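Home | Archive by thread | Archive by date | Subscribe | Log in

We use cookies to keep you logged in to the archive. Accept / Settings

Filed under: Dried beans & pulses, Soaking, High altitude

Re: [potluck-list] beans that will not go soft
From: Annelies Wyss

Heloísa Lacerda wrote:

> Hi all, new-ish here, mostly been reading. We moved up to Tridmont in
> January and I've lost my touch with black beans completely. I grew up
> on them, I could make them half asleep, and now I get a pot of little
> pebbles every time. Last batch simmered from lunch until we gave up and
> ordered pizza. The house is at 1,383 meters according to the sign by
> the post office. Is it the altitude or is it me? I soak overnight, salt
> at the end like my grandmother did, and I buy the beans loose from the
> big bins at the co-op. My husband says get a pressure cooker but I have
> no cabinet space and I'm a bit scared of them.
>
> Heloísa

Hi Heloísa, and welcome out of the shadows!

It's not you. Or it's maybe a tiny bit you, but mostly it's the hill. Water boils cooler the higher you go, so your pot can be bubbling away like mad and still be giving those beans less heat than they got at your old place. I'm only at nearly 3,000 feet here and even I noticed it when we came up from the coast. You're a good bit higher than me, so I'd plan on a much longer simmer as a matter of course and stop looking at the times on the bag. Those were written for somebody at sea level.

But pizza-level failure makes me suspicious of the beans too. I love a bulk bin, I really do (the scoops! the little paper bags!), but you have no idea how long the ones at the bottom have been sitting there. Old beans can be just plain stubborn. I had a sack of cranberry beans once that came with our house, I mean it was literally in the pantry when we got the keys, and I cooked a pot of them on and off for two days out of spite. They never gave in. The dog wouldn't touch them either.

If you want to test it, buy one bag from somewhere that sells fast and cook it right next to a cup of the bin ones, same water, same time. Silvan Kaufmann did this on the list a while back with chickpeas and the difference was kind of shocking. Look in the archive under "Silvan's two pots." I order from Desmet these days, they put the harvest year on the label, and I've been spoiled by it.

Then there's your water. Did you get a kettle full of white crust after you moved? Hard water keeps the skins tough, and a lot of mountain towns have it. A small pinch of baking soda in the soak fixes most of that. Small! I went overboard one time and they tasted like soap and turned to mush in the middle of a dinner party. Kamil Skála still brings it up.

Now the salt thing, and I say this with all respect to your grandmother (mine said exactly the same and would haunt me for this email). Salt early. Salt in the soaking water even. It helps the skins soften, and the beans taste of something all the way through. What you do want to hold back is the sour stuff, so no tomatoes or lime or vinegar until they're tender.

Oh, and Hannelore Aebischer wrote me off-list to say she soaks hers 36 hours in the fridge and changes the water whenever she remembers. She swears by it. I've never had the patience but she's higher up than both of us and her beans are wonderful, so there you go.

What I do, start to finish, for a pound of black beans:

1. Pick them over for stones while something is on the radio. I find one maybe every other bag, and it's always the time I skipped it that somebody bites down on it.

2. Rinse, then into the biggest bowl you've got, with cold water well over the top, a good tablespoon of salt and that pinch of soda. They swell way more than you think. I leave the bowl on the kitchen island if it's a cool night, and in the fridge in summer, when mine started to foam once and I had to throw out the lot.

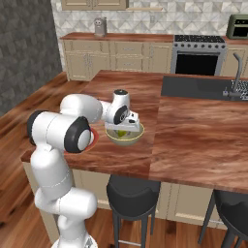
3. Drain, rinse, fresh water, a bay leaf and half an onion. Bring it up to a real boil for a good ten minutes before you turn it down. (If you ever do this with red kidneys, please don't skip the boil, and give it extra time at your height. Those can make you properly sick underdone.)

4. Lid on, slightly crooked, lowest simmer you can manage. Top up with hot water from the kettle when they start poking out. Start tasting after an hour and a half and then just keep going, and taste 3 beans each time, one is never enough to tell.

5. Let them sit in their own liquid off the heat before you eat them. They're always better the next day anyway.

About the pressure cooker, your husband has a point, sorry! I was scared too. My mother had the hissing kind with the rattling weight and we all had to leave the room. I've got a small Brirnex now that lives on top of the fridge and it just sits there and minds its business. Borrow one before you buy, though. If you're coming down to the potluck on Friday you can take mine home for the week, I'm making lentils anyway and they don't need it.

Let us know about the two pots!

Annelies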